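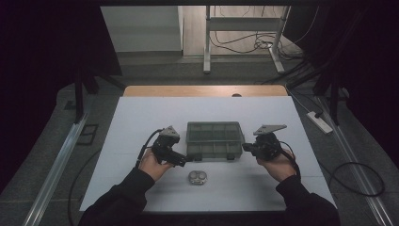
Pramstead Museum > Kids > How Things Work > Sorting

Print this page | E-mail this page

Why do we sort things?

Sorting means putting things into groups. You do it when you put socks in one drawer and shirts in another. Shops do it, libraries do it, and so does anyone who keeps small things in a box with compartments.

Picking a rule

Before you sort, you need a rule. A rule might be colour, size, shape or what the thing is for. Say you have a jar of buttons. If your rule is colour, a big red button and a tiny red button go together. If your rule is size, they end up in different groups. Both ways are right. It depends on what you want to find later.

Scientists call sorting "classifying". They sort animals by asking questions. Does it have a backbone? Does it have feathers? A bat flies, but it has fur and feeds its babies milk, so it goes with the mammals and not with the birds.

Sorting by machine

Some things can be sorted without looking at each one. A sieve lets sand fall through and keeps the pebbles on top. A magnet picks up steel paper clips and leaves plastic ones behind. Recycling centres use both ideas, with much bigger sieves and much stronger magnets.

The Bortolotti buttons

Our museum has a collection of 588 buttons from the old Bortolotti tailor's shop. Haf Kemeys sorted them by what they are made of. There are 226 made of shell, 146 made of metal, and the rest are glass, wood or bone. Shell buttons feel cool and look shiny. Wooden ones are lighter and have a grain, like a tiny tabletop.

Try it yourself

You will need an egg carton and 15 small things from around the house. Ask a grown-up before you borrow anything, and keep small things away from babies.

1. Choose a rule and sort your things into the cups.
2. Tip them out.
3. Choose a different rule and sort them again.
4. Ask a friend to guess your rule.

Was there something that didn't fit any group? Some people make a group called "other". Try not to put too much in it.

Words to know

Classify: to sort into groups using a rule.
Grain: the lines you can see in wood.

Written by Bujar Nikolaidis

Filed under: Everyday science, Ages 7 to 10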